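Speaker notes: "The stop that didn't stop"
Slot is 30 minutes including questions. Slides advance on the clicker, notes are for me.

OPENING (don't rush)

Hi everybody! I'm really happy to be giving this one, because it's my favorite failure of the whole project and I've been boring my own team with it since April.

Quick background for people who weren't at the Gernholm session last year. Birkari is our outdoor rover. It drives itself over open ground, follows a route it has been given, and comes home. Kong is the software that decides where it goes. Oltier is the radio link that carries the stop command. Remember that last name, it comes back.

We'd done a lot of driving on packed ground behind the workshop and it was going beautifully. Then we went out to the sand.

Ask the room: who here has run a wheeled robot on soft sand? (Wait for hands. There are always a few and they always laugh.)

THE SITE

Let the slide sit for a second before talking.
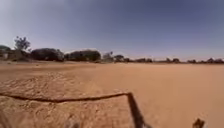
Slide 4. Rover's view across the sand, churned ground on the left.

Point out the difference between the left and the right side. Same sand, and to our terrain code it got the same score. To a wheel it can be a completely different day! Smooth stuff with a bit of crust holds you up. Churned stuff lets you sink, and once you sink the wheels turn without taking you anywhere.

Mention how bright it is. We tuned the terrain scoring under gray skies, and bright sand came out nearly flat to the software.

WHAT WENT WRONG

Tell it in order, people get lost otherwise.

One. The rover was on a long straight leg at low speed. Kong thought it was making good progress, going by wheel turns. It was slipping badly, so the real position was well behind the one on our screen.

Two. Kong noticed the gap between wheel distance and satellite position. Great, that's what we built it for. Except the response we had written was "add power." On packed ground that's fine. On sand it digs.

Three. It dug, then it caught a firmer patch and jumped forward, still carrying all that extra power. Faster than we had ever planned for on that leg.

Four. We pressed stop. And it kept going for 14 seconds.

(Pause here. Let them count a few in their heads. It feels very long.)

No one was near it and nothing got hit. Say this clearly, people worry. We had our walking distance rule and we kept to it, and I'm so glad we did.

WHY THE STOP WAS LATE

This is the part I love, so watch the clock.

The stop command left the handset right away. Oltier delivered it right away. It arrived at the rover and joined a queue behind 2,259 slip warnings, every one of them waiting politely to be written to the log. The stop message was treated as just another message. It waited its turn!

In every bench test we had done, the queue was empty, so the stop looked instant. We tested it again and again and were very pleased with ourselves. We had never once pressed the button while the rover was busy having a bad time, and that's exactly when you press it.

If someone asks: yes, there was a hardware cutoff. It was on the rover. You had to walk up to it. Take the groans, we deserve them.

WHAT WE CHANGED

Stop has its own path now. It skips the queue and goes straight to the motor controller.

If the rover hears nothing from the handset for 2 seconds, it cuts its own drive power.

Slip means slow down. Adding power is gone as a response, on every surface.

We test the stop with the log flooded on purpose. Show the bench clip if the video works, skip it if it doesn't.

FIRM GROUND

Switch slides, and move on to where people can compare.

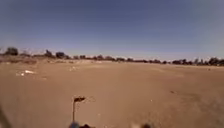

Slide 9. Firmer dirt, tree line ahead, flag rod at the bottom.

Flat bare dirt like this is the kind of surface our defaults were written for. You could drive on it for a month and never meet the bug. Talk about how easy it is to pick your test ground by accident, just by liking the place where things work.

Also a good moment to bring up the flag. It's small and dark, and at a distance you lose it. Ask what colors other teams use, I want to hear it.

FOR PEOPLE BUILDING THEIR OWN

Go find your stop message and follow it by hand, from the button to the motor. Write down everything it waits for. It took us around an afternoon and we found a second delay we hadn't known about, a small one, in the handset.

Then make your robot miserable and press the button again.

QUESTIONS

Likely ones:
Why log every warning? Habit. We group them now.
Did satellite position help? Yes, it was right the whole time.
Can we have the test script? Yes, please take it, link is on the last slide.

Leave slide 4 up while people ask.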